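Is the Bullow open day worth the trip?
Thinking of going to the robot open day at Trundovside in February. Has anyone been? I'm mostly after the bed making demo.

Constanza Echeverría
Went last year and loved it! It's a proper bedroom set-up, white sheets and all, and you can stand pretty close. 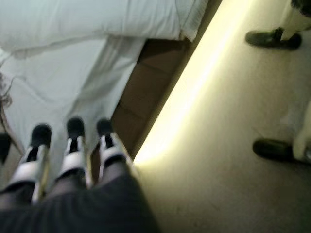 Get there before 2 — the queue gets silly after lunch. They let us ask whatever we liked (I asked far too much).

Brulley
bit slow for me but the kids were glued to it. parking is £3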